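Notebook, June, test kitchen, Tratville

9:10. Second try at the Clokon blast chiller. The first try ended when the door gasket came off in my hand, and I have decided to count that as commissioning. New gasket is in. It smells like a beach toy.

Load: beef stew, 2 pans, 300 g in the small one and the rest of the pot in the big one. Probe in the thickest part of each. Whoever borrowed the good probe thermometer can keep the case too, since the case is all that got returned last time.

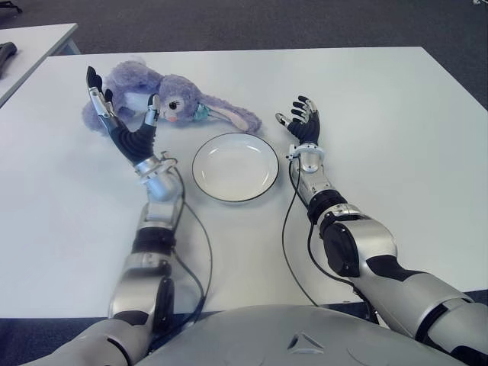
Chilling run

9:40. Pans in. Fan starts with a cough and then settles. Display claims soft chill. Display also claimed soft chill when the thing was unplugged and plugged back in, so I'm reading the probes and ignoring the opinions.

10:25. Small pan is down to fridge temperature. Big pan is sulking in the middle. I stirred it once, which the Stustwood procedure doesn't allow, and I'm writing it down so the curve makes sense to whoever plots it.

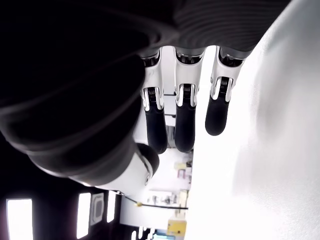
Fingers, black tips down.

11:15. Big pan done. That beats the old Aidoo cabinet easily, though so would a drafty hallway. Skin on top of the stew, some frost along the rear edge of the pan nearest the fan. Next time turn the pans lengthwise and leave a gap at the back. 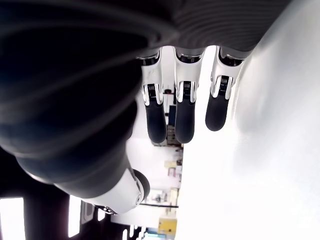
Power: meter read 234 at the start and I forgot to read it at the end. Will repeat. The meter is behind the flour bins and you need to be a fairly small person to enjoy it.

11:50. Drain tray had water in it, more than I expected from one load. Checked the slope with a level and the cabinet leans forward. Shimmed the front feet with folded cardboard. Cardboard and a puddle are not a long-term couple, so proper feet are on the order list, along with a second probe clip and a pen that stays on its string.

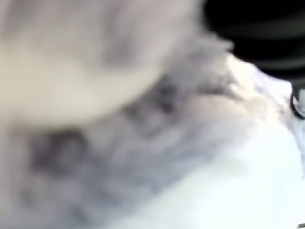
Tasted both pans after reheating. Small one fine. Big one also fine, a bit salty, but it went in salty and I can't hang that on the chiller.

To do before the next run: rice, another 300 g in a shallow pan, no stirring. Read the meter twice. Ask Clokon why the alarm only sounds when the door is closed.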